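Grorix G3 Hand-Held Gripper Pair

Research equipment / Demonstration capture / Soft goods

The G3 is a pair of wired hand-held grippers for recording two-handed manipulation without a robot present. Each unit has a pistol-style handle and trigger. Jaw opening and gripper pose are logged on a shared clock and exported in the format used by the Borbély policy trainer.

Weight per unit: 476 g
Cable: fixed, both units
Supplied as: left and right, matched

Method note

Folded and limp items are the usual failure case for policies trained on teleoperated data. Bianka Nyitrai's group at Starnby compared G3 recordings with teleoperation on a cap-handling task, using 286 demonstrations per condition. Policies trained on the G3 set dropped the cap in 26 test runs; the teleoperation set was worse, mostly through late jaw closure.
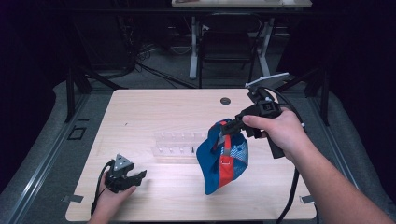
Operators should keep the idle gripper open and inside the tracked volume between grasps. Gaps in the idle hand's trajectory are interpolated on export, and gaps longer than 3 seconds cause the episode to be rejected.

Calibration is stored per pair. Do not mix units from different sets.

Related: Zordale table mount, G3 spare jaws, export tool release notes (April)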